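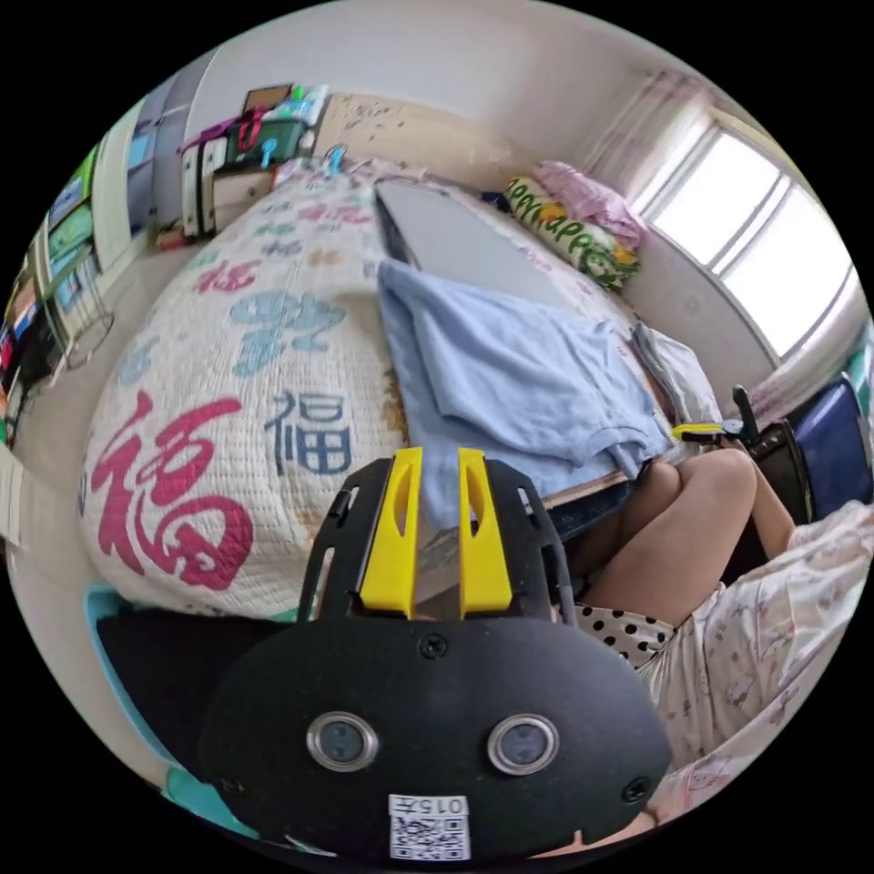
Une aiguière attribuée un peu vite

Le petit musée de Multelside présente depuis novembre une aiguière en étain à bec courbe, annoncée comme la pièce maîtresse de son nouvel accrochage consacré aux arts du métal ottoman. Le cartel est affirmatif : atelier arménien d'Anatolie orientale, fin du XVIIIe siècle, usage liturgique. Le dossier remis à la presse l'est encore plus, puisqu'il parle d'un objet « sans équivalent dans les collections publiques ». On aimerait en être aussi sûr que ceux qui l'ont écrit.

L'objet vient de la collection Palaniappan, dispersée par étapes et dont une partie est entrée au musée sous forme de dépôt. Il est en bon état, peut-être en trop bon état. La panse est gravée de deux médaillons, l'un montrant un évêque bénissant, l'autre une croix posée sur un motif de feuillage. Une inscription court autour du col. Elle est lisible sur les trois quarts de sa longueur, le reste ayant été écrasé par une réparation ancienne de l'anse. C'est sur cette inscription que repose à peu près tout le raisonnement du musée.

La lecture proposée donne un prénom, Hagop, suivi du mot « souvenir » et de ce qui pourrait être une date. Le musée y voit la marque d'un donateur et en déduit que l'aiguière a été offerte à une église. La déduction est rapide. Des formules de ce genre se rencontrent aussi sur de la vaisselle domestique, des plateaux, des boîtes, des objets qu'on offrait pour un mariage ou qu'on rapportait d'un pèlerinage. Quant à la date, deux chiffres sur quatre tombent dans la partie abîmée, et le cartel les restitue sans crochets ni point d'interrogation. Le visiteur qui ne lit pas l'arménien n'a aucun moyen de savoir qu'il a devant lui une hypothèse.

Ro-un Woo, qui a étudié la pièce avant son dépôt et signe une courte notice dans le catalogue, se montre bien plus réservée que les panneaux de salle. Sa notice parle d'un travail « provincial, difficile à situer » et admet que les médaillons peuvent être postérieurs à la panse. Interrogée sur l'écart entre son texte et celui du cartel, elle répond qu'elle n'a pas rédigé le second. « J'ai proposé une fourchette de 75 ans. Elle a disparu quelque part entre mon envoi et l'impression », dit-elle. Le musée explique pour sa part que les textes de salle doivent rester courts. Un « vers » ou un « probablement » n'aurait pourtant pas pris beaucoup de place.

Reste la question de la provenance. Le catalogue indique que l'aiguière a été acquise « auprès d'une famille », sans nom, sans ville, sans décennie. La formule est fréquente dans les collections constituées au siècle dernier et ne prouve rien à elle seule. Elle ne suffit pas non plus à étayer l'idée, reprise sur le panneau d'introduction, d'une pièce sauvée d'un trésor d'église. Nous avons demandé sur quel document s'appuyait ce récit. On nous a renvoyés à une tradition orale transmise avec l'objet, que le catalogue ne mentionne pas.

Des analyses du métal ont été confiées au laboratoire Ekunier. Elles portent sur la composition de l'alliage et sur la soudure de l'anse. Le musée s'en sert déjà comme argument, alors que les résultats n'ont pas été publiés et que la composition d'un étain, refondu et réemployé de génération en génération, permet rarement de désigner un atelier. Tout au plus dira-t-elle si l'anse et le corps proviennent de la même coulée. Ce serait déjà utile, à condition de ne pas lui en demander davantage.

L'accrochage est financé en partie par la société Broltel, dont le nom figure à l'entrée de la salle. Rien n'indique que le mécène soit intervenu dans les textes. Mais la communication qui accompagne l'opération, avec affiche, vidéo et carte postale, a été bâtie entièrement sur l'aiguière, et l'on comprend qu'il soit devenu délicat d'écrire en dessous qu'on ignore au juste d'où elle vient.

C'est d'autant plus dommage que les vitrines voisines sont bonnes. Les encensoirs sont bien éclairés, les lampes de sanctuaire suspendues à une hauteur qui permet enfin de voir le dessous, et une série de modestes flacons à eau bénite, sans date et présentés comme tels, en apprend plus sur la circulation de ces objets que la vedette de la salle. Leurs cartels disent « XVIIIe ou XIXe siècle », « lieu de fabrication inconnu », et s'en tiennent là.

Le musée assure que le cartel de l'aiguière sera revu « si les analyses l'exigent ». L'inscription, elle, peut être relue dès maintenant, et une photographie rasante du col serait la bienvenue à côté de la vitrine. Pour l'heure, aucune n'est prévue. Le catalogue est vendu à l'accueil ; la notice de Ro-un Woo se trouve en fin de volume, après les remerciements.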